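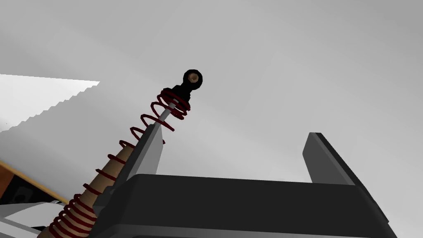
Wednesday grumble: 1,000 simulated grasps is not 1,000 grasps

Print this thread | E-mail this thread

1/ I've spent the morning of 12 January 2022 with the Skelard write-up on picking up car parts in simulation, and I have questions. Shock absorbers, mostly. Coil spring round the outside, damper up the middle, eyelet with a bushing at the end. A horrible thing to hold, which is why I was keen to read it.

2/ The claim, as I understand it: train a grasping policy on rendered parts only, no real ones, and it will carry over to a workbench. They report on 3,531 simulated attempts in the main table. The real-arm trial gets one paragraph and 16 attempts.

3/ Sixteen! I've had longer runs of luck at the tombola.

4/ Look at where the pale finger in the render meets the shock. It's on the coils, and on a spring that thin. On a real part the finger lands on a wire, or between two wires, or half on one, and the whole lot shifts. What does their contact model do there? I've read the appendix twice and still can't say.

5/ Lavanya Kandasamy asked me if the spring bends in their simulator. Best I can make out, no. It's one stiff mesh fixed to the damper. If so, the policy has learnt to hold a fluted stick. Fine, but call it that.

6/ "Success" is also doing a lot of work. Page four: a grasp counts if the part is still within reach of both fingers when the clock stops. Within reach of. I'd like to know how many of those were properly pinched and how many were a part that had got itself jammed against the hand and stayed there.

7/ The still is a decent case. One finger up against the spring, the other standing well off to the right with a big gap between. The shock looks wedged between the near finger and the edge of the housing. Does that score? By the page four wording I think it might. I'd want a person to go through and mark them by eye.

8/ Tímea Illés replied to say wedging is a perfectly good way to hold something if it stays put. Fair. I've carried shopping that way. But then you need to shake it, tip it, put it down where you meant to, and there's no placing test at all.

9/ Credit where it's due. The comparison with the older Loneo method is done properly: same start positions, same parts, same time limit, and they give the bad runs along with the good ones. Most papers in this corner don't bother. Teodoro Lozano's group ran theirs on 1,000 starts and threw away any where the part fell off the table first.

10/ And I do believe the gain over Loneo, inside the simulator. The ordering of the two methods will probably survive. It's the jump to "ready for the parts bench" in the abstract that I can't follow.

11/ Someone will say the plain grey backgrounds are the problem. I doubt it. The policy doesn't use colour, it gets depth and joint positions. Weight and friction bother me far more. Every shock in the set has the same mass, whatever its length. Go and lift two different ones and see how that feels.

12/ Estrella Barajas has a drawer of scrap dampers at Skodudholm and an arm that is free most afternoons. She's offered to run their released weights if they ever release them. The page has said "coming soon" since August.

13/ What would change my mind:
- a hundred or more real attempts, filmed, all of them posted
- success split into pinched, wedged and "still nearby"
- one run with the spring allowed to squash
- oily parts, please, they are never clean

14/ Jovita Cuevas says I'm being hard on a workshop paper. Maybe. It was on the Ayala reading list as a solved problem, though, and two students have already asked me if there's any point carrying on with theirs. There is. Carry on.

15/ Correction to 6: it's page five. Page four is the diagram of the reward. Wording is as I gave it.

16/ And yes, I have written to the authors. I asked about the spring and the scoring rule, nothing else. Will add their answer to this thread if they're happy for me to quote it.

Contact | © 2022 | Back to top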